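Wonadora Home Folding Guide
Section 4: Flat Folding on a Table

Folding on a table is the part of this guide we love most! Once you get the feel for it, a whole drawer goes by in no time, and everything you learn on a towel carries over to shirts. Any table will do, round, oval or square, as long as a shirt fits on it with the sleeves out.

4.1 Getting the table ready

1. Wipe the top and let it dry completely.
2. Move mugs, pens and papers to the far side.
3. Stand where you can reach both sleeves without leaning on the fabric.

Caution: Do not fold anything that is still damp. It will crease hard and may smell by morning.

4.2 Towels and small cloths

1. Lay the cloth out and smooth it from the center toward the corners.
2. Bring one short edge over to meet the other.
3. Turn it a quarter and fold once more, then pat it down.

Note: Soft cloths never give you a razor-sharp edge, so please don't fuss over a few ripples (they settle in the stack).

4.3 Long-sleeve and raglan shirts

1. Spread the shirt flat with the collar away from you.
2. Pull each sleeve out from the shoulder. Check for fabric tucked underneath.
3. Smooth the body down to the hem.
4. Fold one side in toward the middle and lay its sleeve straight down along the body. Repeat with the other side.
5. Fold the hem up to the collar, or in thirds for the Koppel drawer insert.

Folded cloth first, then a raglan shirt with one sleeve still to straighten: 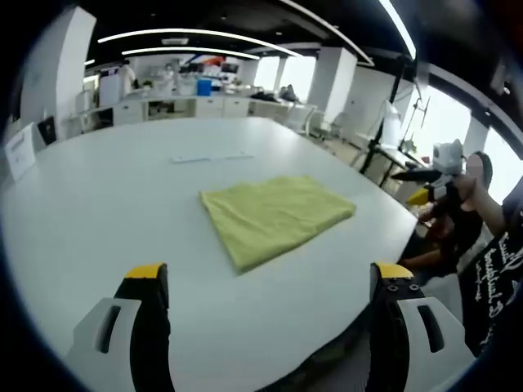
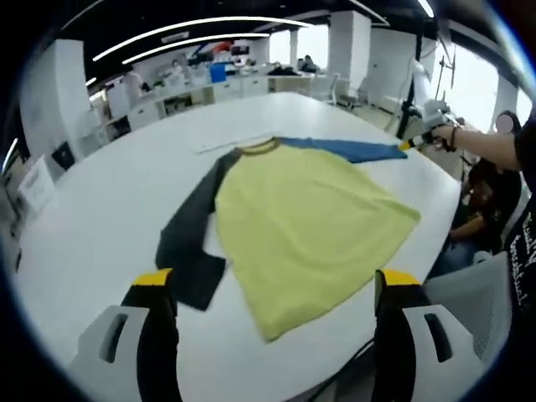 Marthinus Visser wrote in to say that he does step 4 the other way around: sleeves across the body first, sides second. He finds it gives a flatter stack with thick cuffs, and he got 36 shirts into a Goritz chest that used to jam at the second drawer. Try both! We still prefer our order for thin jersey, but his is lovely for sweatshirts.

4.4 Stacking

1. Place each shirt with the folded edge facing you.
2. Put heavier pieces at the bottom.
3. Stop a little below the rim so the drawer slides freely.

For hanging items, go to Section 5.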